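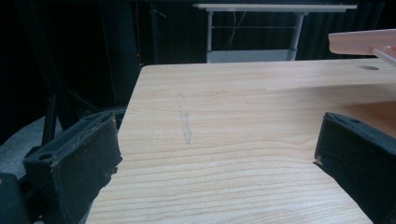
Branine Work Table, 2 sizes
Made in Ravoston by Shearer

Back in stock for November. Last batch went fast so if you want one, order now and ask questions after. (Or ask first. Agnes answers the phone, mornings are best.)

What it is
A plain, strong table for a craft room, a kitchen, a back office. Pale top, visible grain, four legs. No drawers, no wheels. People keep asking for wheels – sorry, no.

Sizes
Small: seats 2, fits under most windows.
Large: seats four with elbows. Two people to carry it, please.
Both are the same height. Both come through a normal doorway with the legs off.

Price
Small, 880 is the old price and still on some printed flyers, please ignore. Current price for both sizes is on the order form.
Large weighs 88 pounds boxed. Driver brings it to the front door only. Upstairs delivery is extra, tell us when you order, not when the truck is outside.

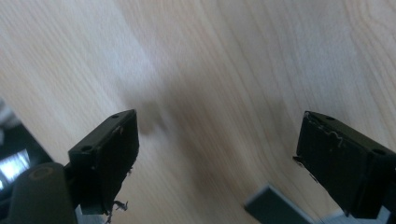
Finish
Hard wax oil, two coats, done in the shop. Matte when it's new and gets a little shinier where your arms rest. You can order it unfinished if you want to paint or stain it yourself. Unfinished tops are sanded but NOT sealed so don't put a coffee on it the first night.

Grain is different on every top. We don't match to a photo, we don't hold one back for you, we can't send pictures of the exact one. If you are coming to the Prunidthorpe showroom you can pick from whatever is on the floor. Ask for Gavin Buchanan.

Care
Damp cloth, mild dish soap, dry it after. No bleach, no spray polish, no scrub pads.
Re-oil once a year, more if it sits in full sun. A small tin comes in the box. Rub on thin, wait, wipe off the extra. Leave overnight.
Nail polish remover will take the finish right off. We get this one a lot. Light sanding and fresh oil fixes it, instructions on the back of the tin.
Rings from hot mugs: try oil first, then sand.

Putting it together
Legs bolt on, hex key included. Lay the top face down on a blanket. Start all the bolts by hand before you tighten any. Check them again after a month, wood moves a bit when the heat comes on.
If a bolt is missing call us, dont force a hardware store one in. The thread is not a standard one.
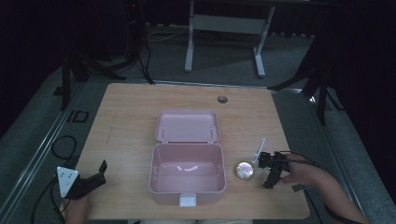

Returns
30 days, in the box, with the legs off. Keep the box! Corners have to be wrapped or they get dinged and then we have to charge for it. Unfinished tops that have been stained or painted can't come back.

Warranty
Five years on the joints and the bolts. Scratches and stains not covered. Cracks in the top, send us a picture and Pornthip Wiriya will get back to you, usually same day.

From customers
"Bought the large for sewing. Doesn't wobble, even with the old machine going full speed. Took a while to arive." – Teresa Tully
"Good table. Box was huge." – Struan Pollock

Also
1,140 of these made so far, all in the same shop. Matching bench is coming, no date yet. Spare legs and extra oil are on the parts page.
Trade orders, call before noon.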